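06/07/2018

Home by eight with a box of noodles and a draft standard, both of which I have now gone cold on. I was supposed to finish my comments on the draft before the weekend. Instead I have written the word "unclear" in the margin so many times that it no longer looks spelled right.

The trouble is section two, which covers suturing with the robot on practice tissue. Somebody at Bokholm wrote it, somebody at Ukemthorpe edited it, and the two of them have plainly never had lunch. On one page the needle "shall remain in view at all times." Over the page it "should ordinarily remain in view." I asked Ileana Munteanu which one she teaches and she said she teaches people to know where their needle is. I said I couldn't put that in a standard. She said that was a shame for the standard.

We spent the afternoon on the bench with the Mocanu instruments, going through the clauses in order and trying to obey them. I read aloud, Ileana drove, Wenche Haugland scored. I am told I read in the voice of a flight attendant.

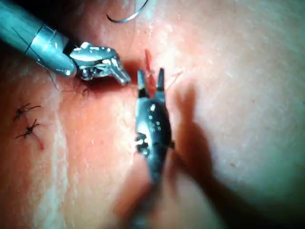 Things I want changed before August

Clause on the parked needle. If you put it down, you say so out loud. Ileana does this anyway, in a sort of mutter. Wenche wants the word "parked" and only that word, so the person at the table isn't left interpreting a grunt. I agree, and I wrote it down, and then I watched all of us forget it by the second stitch.

Clause on tails. The draft says tails are to be cut "appropriately." I'd like to meet the person who has been cutting them inappropriately and was stopped by this sentence. Either give a length or leave it to the assessor and admit that's what we're doing. Ileana's knots have whiskers like something you'd chase off a windowsill, and under the current wording I can't pass or fail them.

Clause on instrument tips. Both in sight before either one moves. Everybody likes this rule and everybody thinks they follow it. When the thread gets long and starts making its own plans, attention goes to the thread. 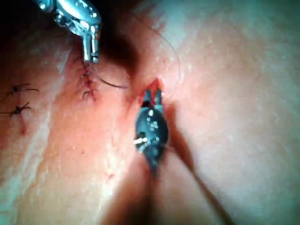 Wenche's view is that a rule you need to be calm to follow should be practiced when you aren't, so she has started asking trainees questions in the middle of a throw. What's the next step. Where's your needle. What did you have for breakfast. She asked Ileana the last one and got an answer in Romanian, which Wenche scored as "responsive."

Then there's the Vemton scoring form, number 607, which I have come to hate with a purity I normally save for parking meters. It gives four points for knot security and two for "economy," with no hint about what is being economized. I gave one. Wenche gave two. We were sitting on the same bench looking at the same screen. If two people who helped write the comments on the thing can't agree, I don't see how a stranger is going to. Ileana offered to do a wasteful one for comparison. I think she was a little hurt.

I do worry I am writing rules for the fun of it. There was a stretch around four when I proposed a definition of "adjacent," for stitches, and heard myself doing it. Wenche looked at me over her glasses for quite a long time. It's in the comments anyway.
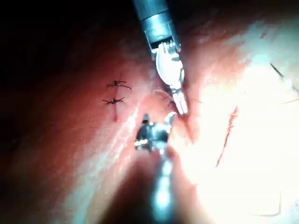 Two tied, one cut still to close. Spacing "adequate" per the form, whatever that means.

Must call Mom tomorrow. Must also ask Bokholm whether "shall" was deliberate, and try to ask it nicely.

Noodles are better cold, as it happens. Going to bed. Comments can have Sunday.

2 Comments
4 Shares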